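October, shop notes, 4:10 pm

Oil finish trials for the Costello bench tops. Sanded all the maple offcuts to 400, wiped down with mineral spirits. Katwood oil on the left row, Milmont on the right. Flooded both, let sit about 60 minutes, wiped back.

Milmont still tacky at the corners after lunch. Put it on too heavy I think. Katwood cured more even but went yellower than the sample card, Costello won't like that. Try thinning the next coat, one part spirits to 2 oil.

Tultow quote came in: $1,401 for the slabs, delivery not inculded. Ask if they'll hold the price til the end of the month.

Rags hung flat on the fence, NOT in the bin. Whoever has the gray scraper pls put it back. 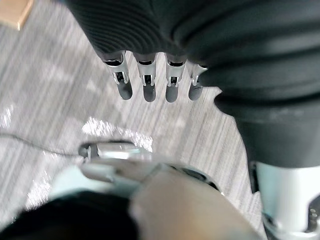
Book 2, p. 60

Second coat tomorrow if the corners are dry. Need more gloves, and check the lid on teh Milmont can, it isn't sealing.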